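Objet : Re: [liste-automatisation] Visite chez Coltanach, compte rendu ?

Bonjour à tous,

> Bonjour, est-ce que quelqu'un de la liste est allé à la
> journée portes ouvertes de Coltanach ? J'hésite à inscrire
> mon équipe à la session de février. On travaille surtout
> sur le tri du linge et je voudrais savoir si la partie
> textile vaut le trajet (300 km pour nous).

J'y étais dimanche. La visite commence par l'atelier, où l'on voit la ligne Muson en fonctionnement. Présentation correcte, un peu longue sur l'historique. Le hall fait 800 m² et on entend mal le guide dès qu'on est au fond du groupe.

La partie textile se passe à l'étage, dans une chambre aménagée. On y montre la saisie du linge avec des pinces tenues à la main, une de chaque côté du tissu, au-dessus d'un lit. Les gestes enregistrés servent ensuite au projet Zenivholm, pour l'apprentissage du pliage.
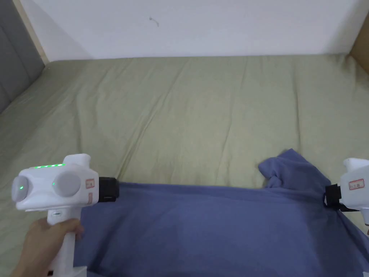 La démonstration dure 20 minutes, questions comprises. J'ai demandé combien de séquences ils avaient pour le moment : 483, toutes catégories confondues, draps non compris. Ils n'ont pas voulu donner de taux de réussite sur le robot lui-même. Le pliage autonome n'était pas au programme, il faudra reposer la question en février.

Pour du tri, je pense que l'étage vous intéressera plus que la ligne. Demandez le créneau du matin, le groupe est plus petit et on peut s'approcher. L'inscription se fait par le formulaire Mathebula, qui refuse les pièces jointes : envoyez la liste des participants à part.

Il reste de la place sur le parking derrière le bâtiment, l'entrée principale est en travaux.

Cordialement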